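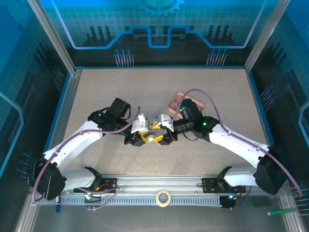
館内の置き傘を整理します（11月の雨の前に）

Torkeckビル通信の今月の生活欄は、傘について書きます。総務窓口には毎年この時期に傘の相談が集まります。骨が曲がった、開いたまま閉じない、置いておいた傘が見当たらない、といった内容です。館内の傘立ての整理も予定していますので、先に日程をお知らせし、そのあとで手入れと修理の話に移ります。

傘立ての整理は10月26日（月）の17時から行います。対象は正面入口、北通用口、二階渡り廊下の三か所です。夏の点検では、この三か所に合わせて116本の傘がありました。そのうち26本は骨が折れているか、留め具が錆びて開かないものでした。今回は持ち主の札が付いていない傘をいったん全部引き上げ、地下の保管棚に移します。保管は11月の末までです。その後も引き取りがなければ、使えるものは貸出用に回し、使えないものは分解して処分します。

札は総務窓口でお渡ししています。紙の札は雨で読めなくなるので、布のテープに油性ペンで書いたものを柄の根元に巻いてください。名前を書きたくない方は、部屋番号と好きな記号の組み合わせで構いません。去年は丸印だけの傘が何本もあり、引き取りのときに少し手間取りました。部屋番号は必ず入れてください。

貸出用の傘は、これまでどおり正面入口の左側の傘立てに入れてあります。帳面に部屋番号と日付を書けば、どなたでも使えます。返却は翌週の同じ曜日までにお願いします。濡れたまま返していただいて構いませんが、巻かずに、先を下にして差してください。巻いた状態で戻されると中に水が残り、次に借りた人が開いたときに臭います。

さて、手入れの話です。

傘が傷む原因でいちばん多いのは、濡れたまま畳んで置くことです。生地そのものより先に、骨の関節と生地を留めている糸がやられます。関節は鉄の針金や小さな鋲で留めてあることが多く、水が残るとそこから錆が出ます。錆が生地に移ると、茶色い点になって洗っても落ちません。玄関に着いたら、外で二、三度ゆっくり開閉して水を切り、室内では半開きで陰干しします。全開にする場所がなければ半開きで十分です。直射日光に長く当てると色が抜けますから、窓際に置く場合は日の当たらない側にしてください。

水を切るときに、勢いよく振り回す人がいます。通りがかりの人にかかるだけでなく、骨の先に力が集まって露先が外れやすくなります。露先というのは、生地の角を骨の先端に留めている小さな部品です。外れた露先は、糸が残っていれば自分で付け直せます。なくした場合は手芸店や金物売場で似た寸法のものを探すことになりますが、穴の大きさが合わないとすぐに抜けます。外れた骨の先を測ってから買いに行くほうが確実です。

生地の汚れは、ぬるま湯に台所用の中性洗剤を少し溶かし、柔らかいスポンジで上から下へ撫でるように落とします。こすると撥水の加工まで取れてしまいます。持ち手の近くの内側は手の脂で黒ずみやすいので、最初にそこだけ別に拭いておくと、あとの水が汚れずに済みます。洗剤が残ると水をはじかなくなりますから、すすぎは長めに。風呂場で傘を開き、シャワーを弱くして外側からかけるのがいちばん楽です。

撥水が落ちてきた傘は、熱を軽く当てると戻ることがあります。乾いた状態で開き、ドライヤーの温風を手のひら二つ分ほど離して、止めずに動かしながら当てます。近づけすぎると生地が縮みますし、ビニール傘には使えません。それでも水がしみるようなら、市販の撥水スプレーを使います。スプレーは必ず屋外で、風上に立って吹いてください。館内の廊下や階段での使用は、煙感知器の関係でお断りしています。

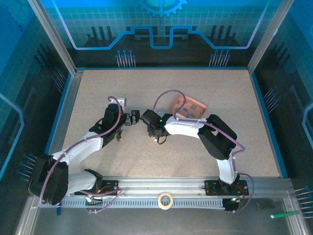 骨の手入れは、年に一度で足ります。関節に機械油をほんの一滴さし、布で余分を拭き取ります。油が多いと生地に染みて、こちらも落ちません。綿棒の先に油を含ませて、関節の内側に触れる程度がちょうどよい量です。食用油は固まってべたつくので使わないでください。折り畳み傘は関節の数が多く、全部やると時間がかかります。開閉のときに引っかかる箇所だけでも違います。

ジャンプ式の傘は、軸の中にばねが入っています。閉じにくくなっても、分解はしないでください。ばねが飛び出して顔に当たる事故は珍しくありません。軸の外側の汚れを乾いた布で拭き、それでも直らなければ修理に出すか、処分を考えることになります。

修理について、館内の方からよく聞かれる店を二つ書いておきます。

一つは駅の東口を出て線路沿いに歩いたところにあるBrondilanoです。靴と鞄の修理が主ですが、傘も受けています。露先の交換は一か所422円で、空いていれば待っている間に終わります。骨の継ぎ直しは預かりになり、長傘なら翌週、折り畳みはもう少しかかるそうです。ビニール傘は受け付けていません。定休日が月の途中で変わることがあるので、入口の貼り紙を確認してください。

もう一つは商店街の傘専門店Gerorlowです。生地の張り替えまでできるのはこの近辺ではここだけです。張り替えは元の傘の骨がしっかりしていることが条件で、見てもらった結果、断られる場合もあります。料金は生地によって差が大きいので、先に見積もりを頼むのがよいと思います。他店で買った傘も持ち込めますが、秋の長雨の時期は混みます。総務の担当者が9月に出した長傘は、戻ってくるまでに三週間かかりました。仕上がりはきれいで、留め紐のボタンも新しくなっていました。

自分で直すなら、応急の道具をひとまとめにしておくと便利です。総務窓口には、細いペンチ、丈夫なポリエステルの糸、太めの針、骨の折れた箇所に当てる金具、自己融着テープを入れた箱があります。貸し出しは当日中、場所は一階の休憩室に限ります。骨が完全に折れている場合は、金具を折れ目の上にかぶせてペンチで四隅を少しずつ締めます。一気に締めると骨のほうがつぶれます。曲がっているだけの骨は、指で戻そうとすると関節に無理がかかるので、ペンチ二本で曲がりの両側をつかんで戻してください。アルミの骨は何度も曲げ直せません。一度戻したところは弱くなっているものと思って、強い風の日には使わないことです。

糸が切れて生地が骨から浮いているときは、元の縫い穴を使います。新しい穴をあけると、そこから水がしみます。色を合わせるなら黒か紺の糸を一本持っておけばたいてい足ります。透明の糸は結び目がほどけやすく、傘には向きません。結び目は内側に置き、最後に少しだけ長めに残して切ります。

次に、傘の捨て方です。市の分別では、金属の骨と生地が付いたままの長傘は不燃ごみの扱いになります。館内の集積所もこれに合わせていますが、袋からはみ出す長さのものが通路に倒れてくるため、何本かまとめて紐で二か所を縛って出してください。骨と生地を分けられる方は、生地を可燃、骨を金属の回収箱へ入れていただけると助かります。生地を外すときは、まず先端の石突きのまわりの糸を切り、次に露先を一つずつ抜いていきます。軍手をしてください。木の柄は、軸から抜ければ可燃に出せます。

外した生地は案外使い道があります。撥水が残っていれば、自転車のかごの覆いや、濡れた折り畳み傘を入れる袋になります。三角の一枚を半分に折って二辺を縫うだけで、折り畳み傘の袋としてはちょうどよい形です。休憩室の棚に見本を一つ置きました。縫い目から水がにじむので、鞄の中に長く入れておくのには向きません。

買い替えを考えている方に、売場で見るところも少し書いておきます。まず開いてみて、生地の張りが均等かどうかを確かめます。一か所だけたるんでいる傘は、使っているうちにそこから水が落ちてきます。次に、閉じた状態で骨の先がそろっているか。最後に持ち手を握り、腕を下ろした高さで先が床に触れないか。重さは店で持ったときの感覚より、三十分差して歩いたあとの感覚のほうがずっと重くなります。骨の本数が多いものは風には強いのですが、そのぶん重く、乾くのも遅めです。通勤で駅から歩く時間が短い方なら、標準的な八本で困らないでしょう。

二階の書棚には、傘と雨具の歴史をまとめた『Evangelista』という薄い冊子を入れました。油紙の話と、洋傘が町に出回るようになった頃の広告の図版が載っています。貸出は二週間です。閲覧だけなら休憩室に持ち込んでも構いませんが、飲み物のそばには置かないでください。

整理の当日は、作業の間だけ北通用口の片側を閉めます。台車の出入りがある方は正面をお使いください。雨天の場合も予定どおり行います。その日に差してきた傘は、各階の執務室に持って上がるか、窓口に預けてください。床が濡れて滑りやすくなるので、入口に置いてある傘袋の使用をお願いします。使い終わった袋は、開いて水を捨ててから回収箱へ入れてください。

札の受け取り、道具箱の貸し出し、保管中の傘の問い合わせは、いずれも一階の総務窓口です。傘を引き取りに来られる方は、色、柄の形、だいたいの長さを伝えてください。黒の長傘は特に数が多いため、持ち手の傷や留め紐の様子なども分かると早く探せます。

（総務・生活欄担当）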